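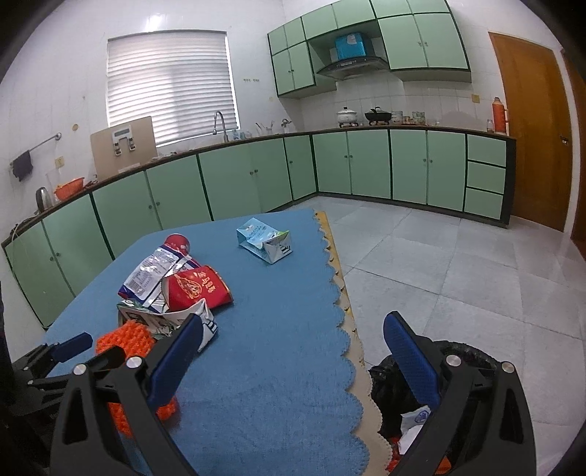
How to cut a scalloped edge on a tablecloth, quick version. I do these for the kitchen table every couple of years, usually in March when I'm sick of the old one. You need a plain cloth, a plate or a jar lid, chalk, sharp scissors. The blue one on my table is cut like that down the right side, round scallops, with a tan and yellow scalloped border under it so the two edges show together. The border has little dark cutouts in it. You don't need a second layer but it hides a lot of sins.

Wash the cloth first. Hot. Dry it, iron it. Skip this and it shrinks later and your curves go wonky.

Measure the side you want to scallop. Mine was 187 cm (sorry, metric tape, it's the only one in the house). Now pick how wide each scallop should be and divide. If it doesn't come out even, change the scallop, not the cloth. I went with 11 cm, which gives 17 exactly. Got lucky there.

Make a template. Cereal box cardboard is fine. Trace the lid, cut the circle, draw a line straight across the middle. That line sits on your baseline, only the half below it gets traced. If you want shallower curves move the line down a bit.

Draw the baseline 8 cm in from the raw edge. Use a long ruler or a board, do not eyeball it. I did once and had to recut the lot.

Trace from the center out to both ends. Not from one corner. Small errors add up and you want them split between the two ends where the cloth hangs anyway.

Cutting - go slow, long snips, turn the cloth and not the scissors. At the points between scallops stop short and come in from the other side. If you cut past the point it will fray right up into the cloth, ask me how I know.

Finishing. Three ways:

Fray glue. Thin line on the back, leave overnight. Test on a scrap becuase some of them dry shiny.

Zigzag on the machine. Short stitch, medium width. Needle goes just off the edge on the outside swing.

Bias tape. Nicest, slowest. Lauri Heiskanen taught me to clip the tape a tiny bit at each inner point and it finally layed flat. Took me 5 evenings though.

Press it again from the wrong side when your done. No steam if you used glue.

Round tables are a different job, the baseline is a curve too. Will write that up when I get a minute.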